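Welcome, and thank you for stopping by! This folder holds the Rowbotham bakery set, which is the part of the Gisasico collection given over to bread, buns and the many small ways people bag them up at a counter. If you came from the Heltby fruit and vegetable set, the layout will feel familiar, and you can probably skip straight to the file notes.

## What's in the set

There are 309 short clips in all, and 231 of them have written notes. The rest are perfectly usable, but the notes are still being typed up (it's slow work, and I tend to get hungry partway through). Every clip deals with the same homely job: pastries, a board to put them on, and a paper bag to carry them home in.

The baked goods were picked for their shapes more than anything else. A crescent roll has those awkward tapering ends, a ridged round bun wants to be held quite differently, and a long segmented roll can sit lengthwise or crosswise and look like a new thing each time. I've become very fond of the orange bun, which goes by `pumpkin_bun` in the notes even though pumpkin is only what its ridges remind me of.

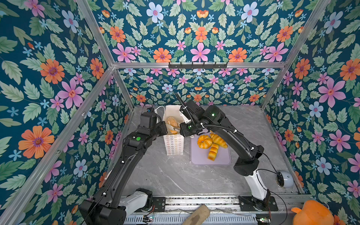 *Photo: Gisasico / Rowbotham bakery set*

The sugar-dusted roll in the open bag is `sugar_roll`, and the three on the lavender board are `pumpkin_bun`, `crescent` and `long_roll`. Please keep to those names if you send in corrections — we had "croissant" and "crescent" running side by side for a while, and sorting them out took up most of a Wednesday.

## File notes

- `clips/` has the clips themselves, split into 7 folders
- `notes/` has one plain text file per finished clip, with a matching name
- `names.txt` lists the pastry names and the older spellings they replaced

A note is usually 2 lines long. The first says which pastries are on the board, and the second says what is in the bag, for instance:

 board: pumpkin_bun, crescent, long_roll
 bag: sugar_roll

## Known gaps

Bags lying on their side are thin on the ground, and I would love to have more of them. A few notes also call the board "purple" where the others say "lavender"; they mean the same board. The Multo loader reads both words happily, so nothing will break if you leave them alone.

Corrections are very welcome at any time, even tiny ones. Put the clip name in the first line of your message and I'll fold the change into the April update.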